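Predicting Fourth Quarter Scoring in College Football
Project report by Mechthild Kofler and Beat Gruber

Our question was whether a team that trails at halftime on the road scores less in the fourth quarter than the same team does at home. Coaches say so often, and we wanted to check it with a small set of games.

We used play-by-play sheets from two college programs, Stestdale and Radwan. That gave us 62 games. We left out 12 of them, either for overtime or for missing drive data. Beat typed in the drives and Mechthild checked every tenth one against the box score. We stopped entering data in December.

Trailing teams on the road averaged 5.8 points in the fourth quarter. At home they averaged 7.1. Most of the gap came from field position – road teams started their drives deeper in their own half. Turnovers were nearly the same in both groups.

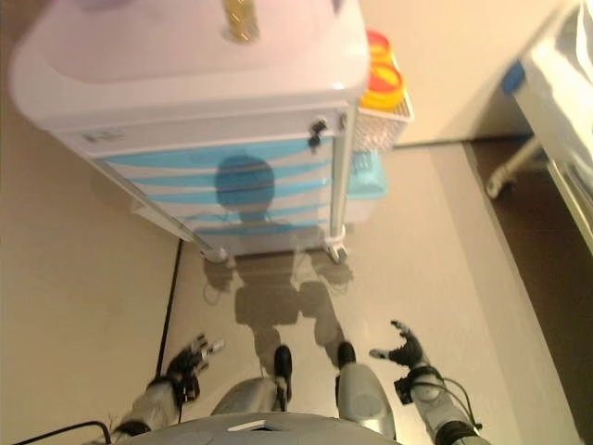 To see if the gap could be chance, we shuffled the home and road labels 1000 times and compared the averages again. A gap as large as ours came up in 30 percent of the shuffles, so we can't claim a real effect.

Two programs is a small sample, and Radwan changed its offense between seasons. We did not adjust for weather or for the strength of the opponent. Adding the Flornell games would be the next step, but their sheets list drives in a different format and would have to be entered by hand.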